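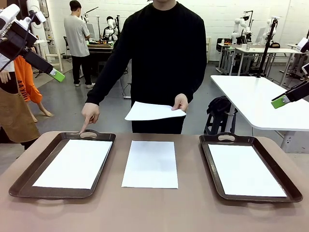
# Holitz Serving Tray, Dark Brown

The Holitz is a rectangular serving tray supplied by Prandine to hotels, canteens, training kitchens and residential homes. It has rounded corners, a raised rim on all four sides and an oval handle cut-out at each short end. The base is recessed, so that a paper liner lies flat within the rim.

## Ordering

| Item | Reference | Supplied in |
|---|---|---|
| Holitz tray, dark brown | 107 | Cartons of 11 |
| Paper liner, white, plain | 107-L | Packs of 600 or 1000 |

Trays and liners are ordered separately. Liners are cut to the Holitz base and are not suitable for the Nedley round tray. Customers who print their own liners may request the cutting template from the sales office.

## Use and care

Lay one liner in each tray before loading. Liners are intended for single use and should be replaced between guests. Carry the tray with both hands, using the cut-outs.

Wash by hand in warm water with a mild detergent and dry with a soft cloth before stacking. Do not use scouring pads. Trays with a cracked rim should be withdrawn from service.

## Availability

Orders are dispatched from the Dalsgaard warehouse. The pack of 1000 liners is out of stock until April; the pack of 600 remains available. Institutional accounts are handled by Mercy Ondieki, and questions concerning returns should be addressed to Poul Ragnarsson.

Page revised February 27, 2021.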